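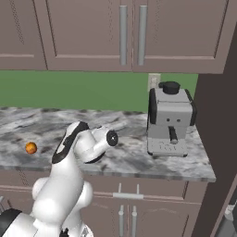

Umitz kitchen, sim view, arm out over the counter with the orange on the left and the espresso machine on the right

Hi all,

Sorry for the slow answer, Uriel, I wanted to run the thing properly before shooting my mouth off. Quoting you first so people can follow:

On 31 August 2021, Uriel Serrano wrote:
> We moved our kitchen task over to the new Umitz release and the arm
> has started hitting the counter. It doesn't happen every time. The
> robot drives up, reaches out over the marble, goes for the orange,
> and on the bad runs the forearm goes straight down into the slab and
> stays there with the joints buzzing. No error, no stop. The episode
> just times out. Before I go digging in our controller, has anybody
> else seen this? And does the contact stop work for you at all?
>
> Uriel

Yes! Seen it, and I don't think it's your controller. I ran 11 episodes last night with the stock reach script and got the same thing in 3 of them. Same marble counter, same orange, nothing of mine loaded except a logger.

As far as I can tell there are two separate problems and they just happen to show up together.

The first one is the counter. The collision shape for the slab doesn't match what gets drawn. If you turn on the collision overlay you'll see the box stops short of the beveled front edge, so the planner thinks there's free air where you and I see stone. When the base parks a bit close, the elbow dips into that strip, and then the forearm meets the real part of the box from the side and gets wedged. That's your buzzing. I tried it with the base parked farther back and couldn't get it to happen, but I didn't try for very long, so don't take that as gospel.

The second one bothers me a lot more. The contact stop should have caught this and it didn't. I dug through the config and the new release lists the links to watch by name, and the forearm got renamed at some point while the list kept the old name. So it's watching a link that doesn't exist, and it says nothing about it. The gripper flange is still on the list under the right name – I drove it into the side of the espresso machine on purpose and everything halted right away, just like it should.

Why I'm making a fuss about a simulator: Teodoro Meléndez told me the folks at Fudenau load that same list on their real arm. If you're doing that too, please go check your link names before you power anything up. I'd want the thing to refuse to start when a name doesn't match, and I'm going to file it that way.

For now, what I did was fix the forearm name by hand and stretch the counter box out to the front edge. After that I did another 10 runs and had no wedging. One run did stop early with a contact on the elbow, and I haven't worked out yet whether that was a fair stop or my box being too fat. I'll send the patch once I've cleaned it up (it's full of print statements right now).

Uriel, two things I'd love from you. Which link is in contact in your log when it gets stuck? And did you change the base parking distance at all? Ours has been at the default since June.

Also, does anybody still have the old Teltdale kitchen files? I'd like to know if the short counter box came from there – I have a feeling it did, but my copy is gone.

Esquivel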